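Taking an old office tower apart without losing anything

I pick up retired desktops from Akbari, the surplus place near me, and last May I finally settled on a way of stripping them that doesn't end with me crawling around after a screw. It takes me 41 minutes now, coffee included!

Unplug the tower, hold the power button down for a few seconds, and lay it on its side. Pull the side panel and put it somewhere you won't step on it (ask me how I know). Touch bare metal on the case before you reach in.

I start with the drive. Data cable first, then power, then slide it out by the edges. Memory next - push the clips at the ends of the slot outward and the stick pops up. The processor comes last. Once the cooler is off, lift the retention lever all the way, raise the CPU straight up and set it down with the metal side on top.

Every part gets its own spot in a tray as it comes out. Mine is a Brakier and it has held up for more than 50 machines. Leave the lever up if a different chip is going in.
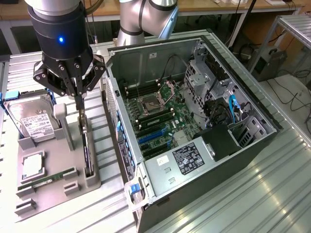

Do I need to take the power supply out too?
Only if you're replacing it or the fan is rattling. For a memory or processor swap I leave it screwed in and just tuck its cables to one side.

When you rebuild, go backwards: processor, fresh paste, cooler, memory, drive. Press the memory down evenly until the clips close.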